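# Review: the Haltetti two-arm bench cell, seen at the Lamholm open day

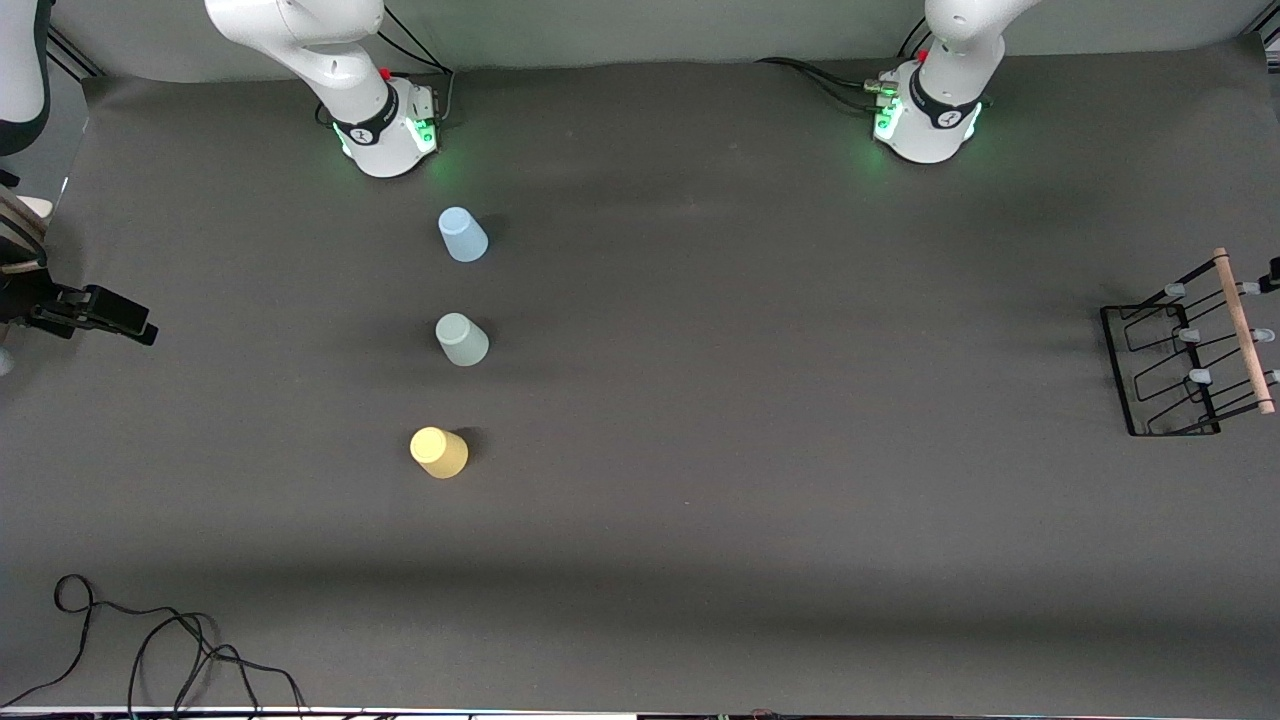
Pedido Catering Equipment Team – Trials and Purchasing

5/25/20

Hemi Cartwright and I went to Lamholm to see the Haltetti, a bench cell with two arms that McKinnon sells to canteens and teaching kitchens. We were given a slot of 20 minutes, which stretched a bit as the next group didn't turn up.

The task on show was cup racking. Three plastic cups start upside down on a dark grey mat, blue nearest the arms, then a greenish one, then yellow. The wire rack is over at the far right with six pegs on it, in pairs. The arms have to get the cups across the mat and onto the pegs.

**Setting up.** The arms stand side by side at the back of the table, which leaves the front clear for loading. Hemi was allowed to lay out the cups for one run and found it easy. The lights on the bases were green and easy to read from where we stood. I liked that.

**Handling.** Slow but careful. Over the session we saw 8 runs and two of them ended with a cup on its side. The demonstrator stood it up again and restarted from the screen. The cups are light and tapered, so the grip has to be gentle, and mostly it was. The yellow cup has the longest trip back to the arms and both failures were with that one.

**Noise.** Low. We could talk over it without raising our voices.

**Cables.** My main complaint. Thin black ones lie in loops on the mat at the lower left, and there are thicker bundles behind the arms. In a working kitchen I would want all of that clipped down or under the table. Intan Hutapea from McKinnon said a cable tray is planned for November – no price yet.

**Cost.** The list price is 3653 for the training pack, without the arms, and it covers up to two days on site. The arms are quoted separately and we are still waiting for that figure.

**Verdict.** Good for teaching, and well worth the trip. For our own wash-up area it is too slow at the moment and takes up a whole table. I would look again once the tray is out, and I'd ask to bring our own cups, including the heavy ones with handles.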